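House rules, version 5

The first version of our bench rules was a single sheet taped to the wall, and it said BE CAREFUL. I wrote it. I was proud of the font.

Version 5 runs to 41 lines, which Kazue Morikawa thinks is 30 too many, and she may be right, but she also wrote most of them. We keep them in a shared file called Otoren, after the project, and every line in there has a bad afternoon behind it.

Take line 2: say what counts as done before you start. You would think "put the food away" is clear enough. We once had 100 runs labeled by two people, and they disagreed on so many that we had to throw out the lot. One of them counted a piece leaning on the rim of the tray as in the tray. The other one, a person of stern principles (me), didn't. Now the file says a piece is in when it stays in after the fingers open and back off. If it falls out while you're writing the note, write that down too.

Line 9 is about clutter. Pieces go down by the handful and stay how they land. People love to tidy. Give anyone toy sushi and they'll set it out like a restaurant window, and then the arm gets very good at restaurant windows. If two blocks end up touching, leave them touching.

Line 14: wrist view gets checked at the start of every session, by a human being with their eyes open. You want both fingers in view and enough light to tell dark green from black. I have failed the second half of this rule more often than I'd like to put in writing.

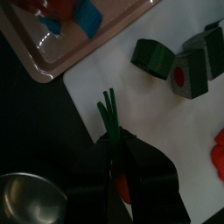
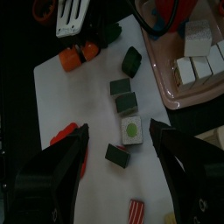
Toy sushi duty. The carrot in the first one is held by its body, greens up, as per line 17.

Line 17 took three meetings. Grip the thing by its thickest part, and leave stems, tails and other trimmings alone. Kazue wanted a diagram. I said any adult knows which end of a carrot is which. We now have a diagram.

Then there's line 22, which says cables get checked before the arm moves, and again after anybody has "just nudged something." The quotation marks are in the original.

The one I'd fight for is line 30. Failed runs get saved with the same care as good ones, same naming, same notes. In the last batch of 400 we kept every drop and every fumble, and the file looks terrible, and I trust it a lot more than the spotless one we had in June.

Kazue has started a version 6. So far it's one line long and it says BE CAREFUL, in a worse font.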